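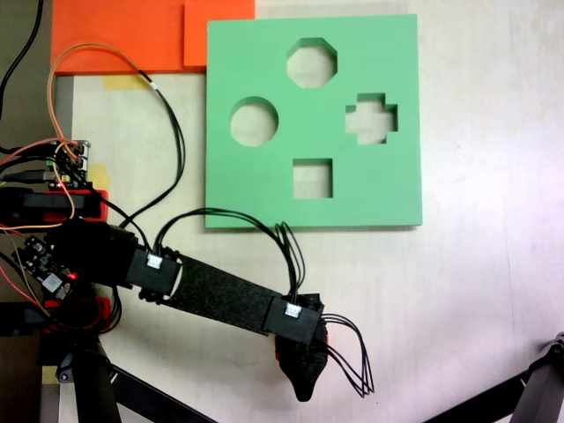
Green foam board with octagonal, round, plus-shaped and square openings.

Footwork and wall work when the enclosure changes

The November card for Jerkutside moves to the Vamomari hall, and the promotion is bringing in an eight-sided cage for the first time. Earlier cards ran in a boxing ring. Most members on the team have done the bulk of their rounds in the ring at Chareonsuk, which measures 19 feet inside the ropes, or on open mats with wall pads along one side. This item covers what changes, what carries over, and how sparring will be set up between now and the show. It assumes you already know the basic wall positions from the intermediate class.

Ropes and fence

A rope gives. When a fighter is driven into it, the hips travel past the line of the feet, and the defender has a moment in which neither athlete has a stable base. In a ring the usual result is a stall, a referee's reset, or a pair of bodies partly under the bottom rope. Double-leg finishes along the ropes are low percentage for this reason. The attacker cannot pinch the defender's hips against anything solid.

The fence gives less and it gives evenly. The defender's hips stop where the fence is, and the attacker can close the hands behind the knees and work from there. For the defender it also offers support. A straight back against the mesh allows a wide stance that would be easy to knock over in open space, and it makes the wall walk possible: hips in, shoulder high, one hand posting on the floor, feet brought under one at a time. None of that works on ropes, and anyone who has trained only in the ring will be slow at it.

Grabbing the fence is a foul. Touching it with an open palm is allowed under the rules being used at Vamomari. Fingers or toes through the mesh will be warned once and then may cost a point, at the referee's discretion. In sparring we will stop the round the first time and restart in the worse position for whoever grabbed.

Corners and angles 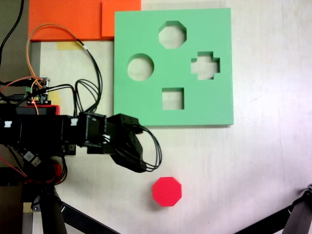
The main difference for standing work is the angle at the corner. In a square ring each corner is 90 degrees, so a fighter who backs into one has a wall at each shoulder and has to come out through the opponent's reach. An eight-sided cage has corners of 135 degrees. Compare the octagonal opening at the top of the green foam board with the square one at the bottom: the walls of the square meet sharply, while those of the octagon turn so gradually that a fighter can slide from one panel to the next without crossing the feet. The round opening on the left side of the board is the far end of the same scale, with no corner at all, and it is the shape that people who train at Brirnari are used to.

For the pressure fighter this means that cutting off the cage takes more lateral steps than cutting off the ring. In the ring, two correct steps on a diagonal will usually put a retreating opponent in a corner and hold them there. In the cage the same two steps put the opponent against a panel, from which an exit is open on both sides. The pressure fighter has to close one exit with the lead foot and the other with a strike, and has to do so again at the next panel. The lead foot goes outside the opponent's lead foot on the side where the exit is wanted closed. The hook or round kick covers the other side. Stepping straight in leaves both exits open and is the most common error we see on wall pads.

For the fighter moving backward, the wide corner is easy to misjudge. It does not feel like a corner. People circle along a panel, meet the next one at the shoulder, and square up without meaning to. The fix is to leave the wall before the post, with a pivot toward open mat, and to use the post itself as the marker. Look at the post early. If it is beside your lead shoulder you have already gone too far.

Clinch position against a panel

On a flat panel, both fighters have space at the sides, and head position decides most exchanges. Forehead under the jaw, underhook on the side nearest the open mat, opposite hand on the wrist or biceps. The defender wants the same underhook and will turn toward it.

In the corner between panels the defender's shoulder blades may touch both panels while the hips touch neither. There is a gap behind the hips. An attacker who shoots a double leg there will often find that the hands lock easily but the lift is poor, as the defender can sink back into the gap. The better choice is to drag the defender out to the middle of a panel first, or to change to a single leg and run it along the fence. The defender, for the same reason, may choose to fight the hands from the corner and accept a slow clinch. Bear in mind how that looks to a judge. Control against the fence with no damage and no takedown attempt scores little, and a referee may separate the fighters.

Knees to the thigh from the clinch are legal and should be thrown in pairs with a foot reset between. Shoulder strikes are legal and mostly useful for making space for an elbow.

Bottom position near the fence

Guard work changes the most. With the head close to the fence, the bottom player cannot hip escape backward, and most open guard retention depends on that movement. A top player who has passed to half guard will try to walk the pair forward until the bottom player's head is folded against the mesh. Once the neck is bent, frames become weak and short punches become cheap.

The bottom player should turn the body early so that the spine runs along the fence with the head toward the open mat. From there an underhook and a wall walk are available. If the head is already jammed, do not try to recover full guard. Put a foot on the fence, push, and rotate the hips to the side with the free elbow tight. Pushing off the fence with the feet is permitted. Triangles can be finished next to the fence, but the angle has to be cut before the top player stacks, and the fence often blocks the turn on one side.

Leg entanglements near the fence favor whoever has the outside position and room to extend. In practice that is the fighter farther from the mesh. We do not recommend falling back for a heel hook with your own head toward the post.

Space

The hall lists 800 square feet for the platform, which includes the apron and the judges' side. The fighting area is smaller, but it is still larger than our ring. Expect fewer forced exchanges in the opening minute and longer chases. Fighters who rely on the ropes to bring an opponent back toward them will have to walk the distance. Conditioning work for the next block is adjusted for this, with more shuttle footwork between pad rounds and less stationary bag work.

Bouts for amateurs are 3 rounds. A fighter who loses the first by being held on the fence has limited time to change the pattern, so corners have been asked to give one instruction per break on wall position before anything else.

Sparring setup

We do not have an eight-sided cage. Ruben Willems has marked the corner angle on the main mat and moved a free-standing pad to meet the fixed wall pads at 135 degrees, which gives one true corner and two partial panels. The free-standing pad slides if it is hit hard, and a third person has to brace it during takedown rounds. Whoever is bracing stays low and keeps the head behind the pad.

The evening rounds will run in this order. Start with the defender's back on a panel and the attacker in an over-under clinch, no strikes. Next, the same position starting in the corner. Then standing rounds at light contact in which the attacker may score only by pinning the defender to a panel with an exit closed, and the defender only by leaving before the post. The last block is bottom half guard with the head near the wall, short rounds, strikes to the body only.

Members who want time against real mesh can attend the open session at Brirnari. Their cage is round, so it will help with fence feel, wall walks and bottom position. It will not help with corners. Bring shin guards and a mouthguard, and wear a rash guard with long sleeves, as the mesh marks bare arms. Sign up on the sheet next to the scales before the end of the evening class.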